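La atención como responsabilidad compartida

Vendula Murín
Junio de 2019

En abril, la dirección de Clutent pidió a su personal que registrara durante 30 días el uso de los dispositivos móviles fuera del horario laboral. La iniciativa merece respeto, pero parte de un supuesto discutible: que la dispersión es una falta individual y se corrige con disciplina individual.

Quien suscribe participó en el ejercicio. Los resultados propios fueron modestos. Durante 2 semanas se mantuvo el límite previsto; después volvieron las consultas nocturnas del correo, casi siempre motivadas por mensajes de la propia entidad. Resulta difícil exigir moderación a quien recibe una convocatoria a las diez de la noche y sabe que se espera respuesta antes del desayuno.

Las organizaciones deberían asumir la parte que les corresponde. Un plazo ordinario de respuesta de 24 horas, recogido por escrito y respetado también por los cargos directivos, tendría más efecto que cualquier aplicación de control. Convendría asimismo revisar la costumbre de copiar a departamentos enteros en asuntos que conciernen a dos personas.

El hogar requiere acuerdos semejantes. Comer sin teléfono sobre la mesa es una norma sencilla, y su cumplimiento depende de que los adultos la observen primero.
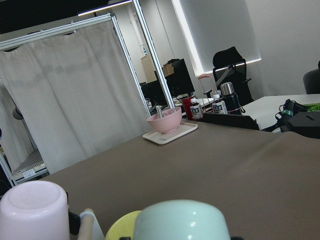
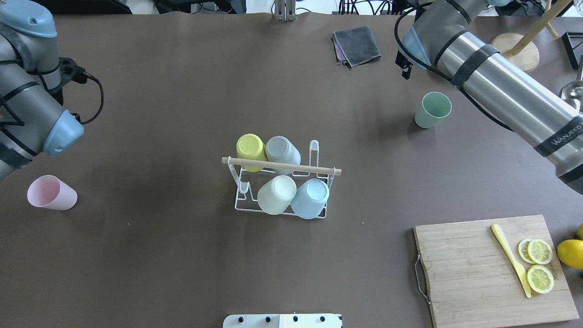
Dos vistas de una mesa marrón.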